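Bramville College, Robotics Workshop
Notebook: Student Manipulation Project
Entry dated 15 December 2025
Entered by Laine Toom

Purpose of session: to continue the block exercise set for the second group, to try the two-arm handling task once, and to settle the table layout before the Hostalside demonstration. Programme version in use at the start was 164.

1. Block exercise

The exercise requires the students' programme to find the marked cubes, choose one by the colour of its dot and leave the plain ones alone. Lighting was kept at the setting agreed with the second group.
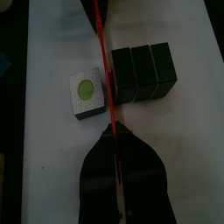 The order of approach was the first matter to be decided. The students had written it so that the gripper always began with the nearest cube, marked or not, and this was changed in version 165. With the green dot standing apart from three black cubes in a tight row, the choice ought to be simple, and this layout has been adopted as the easy case. The black cubes touch one another, so the programme must not treat them as one long block. The threshold for splitting dark areas is now 12.

The harder case adds a second marked cube. Students are to record the colour requested, the colour chosen and the position returned for every attempt, in that order, on the Lusum sheet.

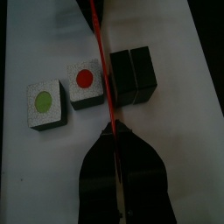
Nimal Akanda disagreed with the sheet. In his view the position should be written down before the colour, as the group will otherwise fill in the colour they expected and adjust the rest to match. He also asked that failed attempts be kept in the same column as the good ones. Both changes accepted; new sheets to be printed.

2. Two-arm handling

Each pair of students is to submit a written plan before using both arms. The plan submitted by the Bielecka pair was read through at the bench and returned with corrections to steps 3 and 5.
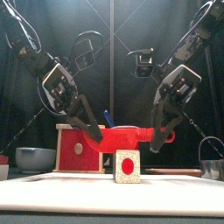 Word count of plan: 588

The plan is clear on which arm holds and which arm guides, but it does not say which lets go first. For an item with a wide body and a narrow ribbed neck, the grip points must be named in the text and marked on the drawing. The pair should also state the height at which the item clears the wooden box. Second draft to be handed in before the end of December.

3. Table layout

Layout B is proposed for Hostalside: larger items in a row along the back, the white board at the centre, and the area between the arms kept for the task itself. Left and right are to be written as seen from the front rail in all student work. Two plans this term used the opposite sense.
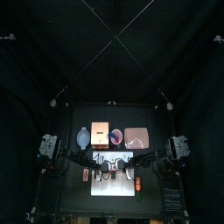
4. Outstanding

Reprint Lusum sheets with the position column first.
Repeat the harder case with the threshold at 12 and again at 5.
N. Akanda to check version 165 against the older log.
Confirm table height with Hostalside.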